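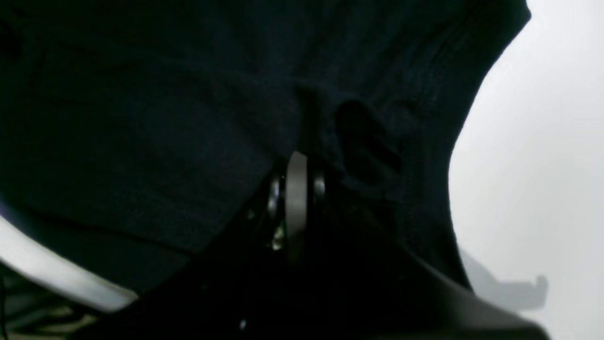 Dark navy knit-like fabric, ribbed at one side

Re: [landowners] Shared driveway and the old easement language

Abrehet Tesfamariam wrote:

> We have an offer in on a parcel off Degefa Road. The listing calls it
> 69 acres "more or less" and the county tax card says 66. The seller
> has a deed description but no survey that anyone can find.
>
> The only way in is a gravel lane that crosses the neighbor's field.
> The deed says we get "a right of way for farm purposes over the
> existing lane." We want to build a house back there, not farm it.
> The agent says everybody uses the lane and it has never been a
> problem. Our lender has not said anything yet.
>
> Is this something to worry about, or do people just live with it?
> We are supposed to close at the end of July.
>
> Abrehet

Abrehet,

I would worry about it enough to hold off on closing until you have it in writing. We went through nearly the same thing when we bought on Trakov Creek, and it took longer to fix than we had planned on.

Take the lane first. "Farm purposes" can be read narrowly. A neighbor who gets along with the current owner may not care, but he can sell too, and the next one might. Ask a real estate attorney in your state whether that wording covers a house, delivery trucks and a septic contractor going in and out. Ours said it was doubtful, and that was the answer we planned around. What we ended up with was a new recorded easement that said "ingress, egress and utilities, for residential and agricultural use," with a stated width. The old one gave no width at all, so there was no telling where the edge of it was.

Do not leave out the word utilities. The people two parcels over from us had a good driveway easement and found out after they bought that it did not let the power company set poles along it. They had to go back to the neighbor a second time, and he was less friendly about it by then.

You also want a line about maintenance. Ours says each owner pays half of the gravel and grading up to the fork, and past the fork it is all ours. It also says who plows. Put in how you will decide when work is needed, because that is where the arguments come from.

Now the acreage. A difference between 66 and 69 is not unusual on an old description. It could be road frontage being counted one way in the deed and another way at the tax office, or a piece sold off years ago that never made it into the listing. Either way I would get a survey and make the offer depend on it. Ours came in at 76 when the deed said a bit more, and the missing piece was a strip the state had taken for the road. We asked for the price to be figured per surveyed acre and the seller agreed, so check whether your offer is written as a lump sum or by the acre.

The boundary work and the stakes at the corners cost us 2000 dollars. That was a few years back and the ground was easy to walk, so get your own quotes. Ask the surveyor to show the lane on the plat and write a legal description of it. Your attorney can then attach that to the easement, and you only pay to have the crew out once.

As for the lender, ours did not bring up access until the title commitment came in, ten days before closing. Ask the title company now if they will insure access to the parcel, and for what use. If they list the lane as an exception, you want to know while you can still get out.

The neighbor has to sign all this, and if he has a mortgage his bank may need to sign as well. I would go talk to him in person – with the seller along, if the seller is willing – before he gets a letter from a lawyer.

If July is too tight, ask for an extension in writing. Don't count on the agent's word that everyone is fine with it.

The county map viewer moved to the Plulum site this spring. The parcel lines on it are off by quite a bit out our way, so do not use it to find corners. The scanned plats are still at the recorder's office, and they will copy them for you at the counter.

Trakov Creek, north side

--
landowners mailing list
To leave the list, send a blank message with "unsubscribe" in the subject line.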